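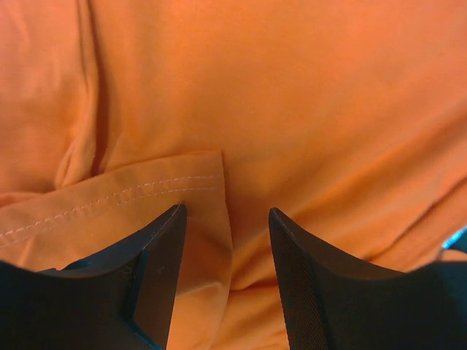

How should I wash an orange garment for the first time?

Wash it alone in cool water, inside out, and use half of the detergent you normally use. After two washes you can put it together with other warm colors.

Skangate Orange Tee
Soft everyday top, dyed after sewing
Sold by Sotville, Vallejo

We started the Skangate line with gray and navy, like everybody. The orange came later, after many customers wrote to us that they want one strong color for weekends. It is a warm orange, more to the side of a ripe persimmon than of a traffic cone. In shade and in the folds it looks browner, and in strong daylight it goes a little to pink. Please have this in mind if you try to match it with something you already own.

The garment is cut and sewn first and dyed after. For this reason the seams and the hem can be a small step darker or lighter than the body. We do not count this as a fault and we do not sort these pieces out. If you order two pieces for a pair of siblings or for a team, write it in the order note and Ubaldo will take them from the same dye lot.

Details
Fabric: combed cotton, fine jersey knit
Color: Persimmon (other colors of the line are on their own pages)
Front: plain, no print, no buttons
Hem: folded and stitched
Neck: rib, same color
Label: printed inside the neck, nothing to scratch
Fit: regular, a little longer in the back

Sizes
XS to XXL. If you are between two sizes, take the larger one. The cotton becomes shorter in the first wash, mostly in length, and after this it stays. The size chart shows the measures before washing. The chest is measured flat, from armpit to armpit, so you can put your favorite shirt on the table and compare.

Care
Machine wash cool, inside out.
No bleach, also not the oxygen kind.
Dry in the shade. Direct sun takes the color down in one summer.
Tumble dry low is possible, but the hem may roll. A warm iron on the inside makes it flat again.
Do not leave it wet in the basket with white things – this is how most pink towels are born.

Folding and storing
The jersey is soft and does not hold a sharp fold, so a pile of these shirts slides easily on a shelf. Itzel Carrillo, our pattern maker, rolls hers from the hem up to the neck and puts them standing in a drawer. On a hanger the shoulders can get small points after a few weeks. If this happened, spray a little water on the place and pull it smooth with the hand.

Shirts that lie long time in a pile get soft creases. They go away when you wear it for an hour, or you can hang it in the bathroom while you take a shower.

Dye lots
The first lot was 1000 pieces and is sold out. The present lot is 2000 pieces, delivered to our store room in January 2019. It is a small step deeper than the first one. If you have a shirt from the first lot and want the same tone again, we are sorry, we cannot promise it.

Shipping and returns
Orders go out in two working days. You have seven weeks for a return, if the shirt was not washed and the paper tag is still with it. Exchange for another size is free one time per order. Please send the parcel to the address on the slip and not to the shop, the shop has no place to keep it.

For shops
We sell to small stores from one carton. A carton has mixed sizes and we can not change the mix for Persimmon, only for gray and navy. Ask for the Troltgate price list if you also want the long-sleeve model. It uses the same jersey and the same dye, but with a cuff.

Questions we get by mail

Does the color come off on the skin?
A little bit is possible on a hot day before the first wash. After the wash we have had no such letters.

Is it see-through?
In Persimmon, no. The pale colors of the line are thinner to the eye, although the fabric is the same.

Can I dye it over?
Yes, to brown, dark red or black. The sewing thread is polyester and will stay pale – some people like it.

Will there be a children's size?
We plan it for August. Write to us and we put you on the list.

Related items
Skangate Tee, Gray
Skangate Tee, Navy
Troltgate Long Sleeve, Persimmon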